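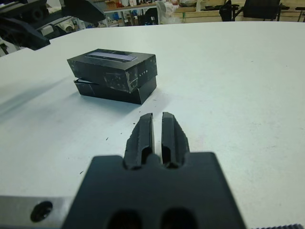

Wrist cam view, Nalletti fingers open, two-box stack ahead and to the left.

Saturday, July 13, 2019

Finger comparison, day two. Darcy had the Lockyer set on yesterday, so today was the Nallettis, same stack, same controller settings, same approach heights. Task is unchanged: take the top box off, put it down on the right side of the table, leave the lower box where it is. The lower box has its own views on that last part.

Lockyer, 20 tries: 14 clean, 6 where the bottom box came along for the ride.
Nalletti, 20 tries: 17 clean, 2 dragged, 1 dropped from a height I'd prefer not to write down.

Before anyone orders a drawer full of Nallettis: I ran mine with the top box slightly askew, overhanging at the front left, and Darcy swears hers were squared up. An overhang gives the fingers something to get hold of. So we have compared two grippers and two ways of stacking boxes, and learned a bit about neither. Cathal pointed this out before I'd got my coat off.

Close command is 341 for the Lockyers and 378 for the Nallettis. Don't swap them. I swapped them. The arm went into protective stop and I went to get coffee.

Camera: the fingers take up a good part of the bottom of the view, and once they're down near the table the gap between them is all you get of whatever is directly underneath. Stustel's detector finds the top box fine from the start pose. It also found a crumb on the tabletop and offered me a grasp on it, confidence 30 percent, which I declined. Wipe the table between sets, please. The gray smudges don't seem to bother it.

Duván wants the camera tilted up. Kiri wants it tilted down. I have left it alone and will say I was waiting for consensus.

To do:
– rerun Lockyers with the askew stack, 20 tries
– rerun Nallettis squared up, same
– check whether the scuffs on the fingers are from us or were there in January
– ask Darcy where the short hex key went

Isla F.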